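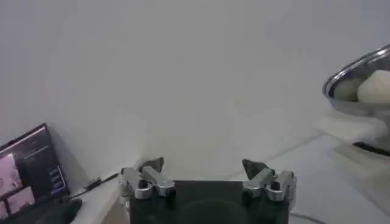 Two metal fingers with dark pointed tips, spread wide apart.

Zarmeena Sethi has been listening to people talk about their love lives for so long that she can tell from the way someone sits down what kind of chat it's going to be. "Coat on, bag on the lap, that's a break-up," she says, pouring me a tea I haven't asked for but very much want. "Coat off before they've even said hello, they've met someone!"

We're in the back room above the bakery in Waltbridge where she sees her couples and her singles, and I've come to ask about one thing only: what happens after the first few months. Loads of us can do the start. We know how to flirt, more or less, and how to get through a first dinner without crying about an ex. Then the fizz settles, someone leaves a wet towel on the bed, and suddenly you're wondering if you've made a terrible mistake.

"I love that bit," Zarmeena says, and she really does, she's practically bouncing in her chair. "I know everyone dreads it. But that's when you get to meet the person! Up until then you've both been on your best behaviour. You've been dating each other's good jumper."

So is the dip normal? I tell her that plenty of readers write to me around the four-month mark convinced that they've fallen out of love.

"Completely normal, and I wish people said so more often. You can't stay in that state where you don't sleep and you forget to eat. You'd be ill. What I ask people is very simple. Are you bored with them, or are you just calm? Those two feel nearly the same from the inside if you've grown up around drama. I've had clients who thought they were bored for weeks, and what they were was safe, and they'd never felt it before with a partner."

How do you tell which one it is?

She thinks about this for a good while. "Notice what you do when something funny happens at work. If they're the first one you want to tell, you're calm. If you get home and can't be bothered to tell them, and that goes on and on, then have a look at it. I don't mean one tired evening. Everybody gets tired evenings."

Her own start in this was an accident. She was doing the books for a furniture importer called Kabbaj when her colleague Aicha Bennani began bringing her relationship troubles to the lunch table, and then Aicha's cousin turned up with his, and before long half the warehouse was eating sandwiches at Zarmeena's end of the room. She went back to college in the evenings, trained properly, and left the job two years later. Aicha is married now, and the husband was one of the sandwich-eaters.

"I went to the wedding and cried from the car park onwards," she says. "Adel Benjelloun gave a speech that went on longer than the meal and I'd have happily listened to it again."

I ask her about texting, because it's what I get the most letters about by miles. One person sends long loving messages all day, and the other sends a thumbs up.

"Oh, the thumb!" She puts her head in her hands. "I had a couple in here, lovely pair, and she'd counted. She had scrolled back through the whole of September and there were 558 messages from her and 20 from him. She'd written it on a bit of paper and she put it down on the table between them like a bill. And he went white, poor man, because he thought things were going brilliantly. He'd been reading every one of them on his breaks. He'd saved his favourites!"

What did you say to them?

"I asked him to read one out. So he got his phone and read this message she'd sent about a heron she'd seen on the way to work, and his voice went a bit funny halfway through. She had no idea he'd kept it. They still don't text the same amount, and I don't think they ever will. But he rings her at lunch now. He's good on the phone. Some people are hopeless with their thumbs and gorgeous on the phone, so try a different way of keeping in touch before you decide that someone doesn't care."

She's firmer on the subject of testing people. You know the sort of thing: going quiet to see if they'll notice, saying "I'm fine" and waiting to find out how long it takes them to work out that you aren't. I confess that I've done all of these, some of them this year.

"We've all done it. I did it to my husband on a ferry to Trultholm, sat out on deck in the freezing wind for the entire crossing waiting for him to come and find me. He thought I was enjoying the view. He'd bought me a hot chocolate and drunk it himself so it wouldn't go cold." She's laughing so much that she has to stop. "If I'd said, will you come and sit with me, he'd have been there in a second. It's a horrible little sentence to say out loud, mind you. You feel about six years old. Say it anyway."

What about arguments? Nilton Flores, who edits this page, made me promise to ask, and I suspect he has his own reasons.

"Tell Nilton to have them before ten at night," she says. "And sitting down, and after food. Stick to the thing that happened. If it's about the bins, let it be about the bins, and don't drag his mother in. Then when you've finished, do something dull together, wash up or walk round the block. People think that they have to finish a row with a big romantic moment and it puts so much pressure on it. Drying a few plates next to each other does wonders."

I want to know whether she thinks some couples should call it a day, and she doesn't dodge it.

"Yes. If you're frightened of them, or you're smaller than you used to be, if your friends keep saying they miss you, then please talk to somebody, and you don't have to wait until you're certain. I'm cheerful about love but I'm not daft about it. Mounir Metwally, who taught me, used to say that he'd had as many thank-you cards from people who split up as from people who stayed together. I've got a drawer of both kinds now."

By this point the tea's cold and somebody downstairs is taking a tray of something with cardamom out of the oven, and I've only got through half of my questions. I squeeze in one more. If a reader is at four months tonight, and wobbling, what should they do first?

"Ask a question that you don't know the answer to. You stop doing that so early on! You find out the job and the brothers and sisters and the food they can't stand, and you think you've got them. Ask what they were like at eleven. Ask what they'd do with a free afternoon and no phone. My husband told me last winter that he'd always wanted to learn the accordion. All those years and I hadn't a clue."

Has he started?

"He has," says Zarmeena. "Every evening at half past six. Do you want another tea?"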